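About Kerkotside

October
By Doğukan Ateş

Kerkotside tests whether low-cost robot arms can do household and shop-floor chores: sorting small parts, clearing a table, putting loose items in a box. Taner Değirmenci and I started the company with one bench and a borrowed printer. We now keep 42 tasks on our list and publish results for each, including the failures.

Most tasks begin at bench scale. An arm that can't pick up one small object from a flat sheet won't empty a dishwasher.
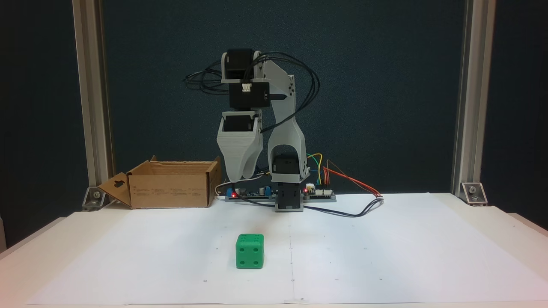 3D-printed arm on the paper-covered bench, with a green die and an open cardboard box.

A task passes at 80 percent success over repeated trials, with no hand resets. So far 31 have passed, nearly all of them rigid objects on flat surfaces. Cloth, bags and wet dishes have not – folding a towel remains our worst result.

Our trial software, Givix, logs joint angles and motor current. Parts files are free to download. Shops that want a chore tested can send us a sample of the work and a target cycle time.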